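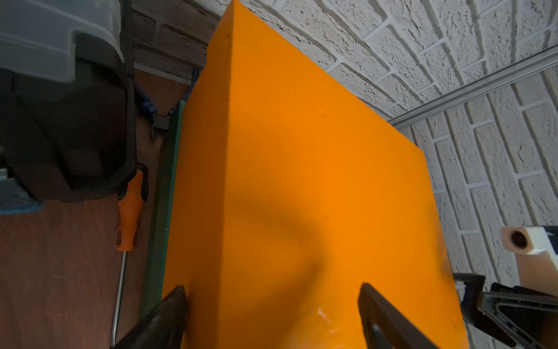 2 min read

Teno wrist-view set: data card and handling rules
Maintained by Dede Kyei, Fulham. Last edited 29 March 2024.

What this is
Teno holds 707 clips of a two-finger gripper working close to coloured blocks and panels. Read the rules below before you add clips or train on them.

Rules for recording
1. Keep loose hand tools out of the arm's reach. If one is lying on the floor nearby, flag the clip "tools present".
2. Do not tidy between clips in the same batch. A batch is 26 clips.
3. Label objects by colour first – orange, blue, green – and leave the material blank unless you have handled the object yourself. 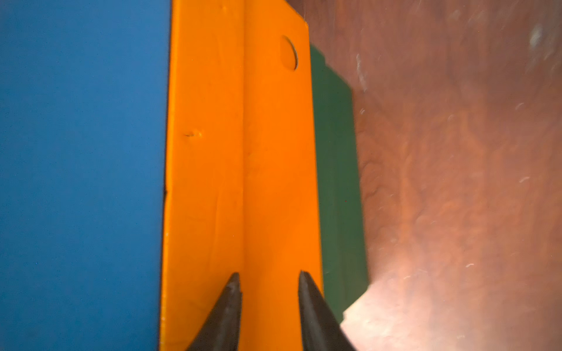

Marks, holes and creases go in the notes field, one line each. They are not faults and the clip stays in. Glare is noted the same way.

4. Label contact only when it is clear in the wrist view. If a finger may be just above the surface, write "unsure".

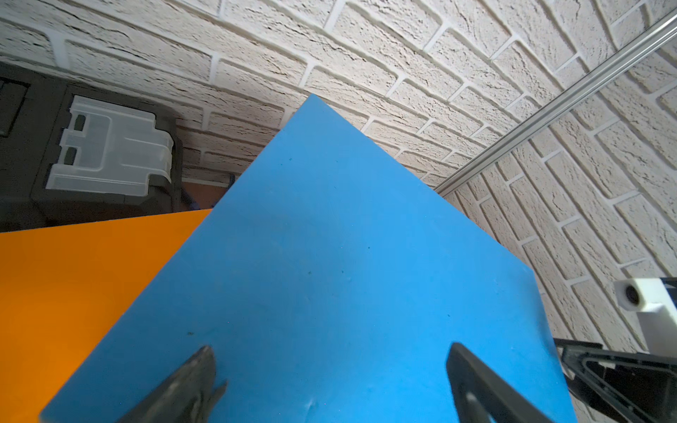
5. Do not crop out the fingers, the wall or the rail.
6. Send corrections to Dritetti as a new file. Never overwrite a label.

Known gaps
Clips numbered from 2000 upwards use the Sitthichai naming scheme – older ones have not been converted. Clip 2887 has no notes.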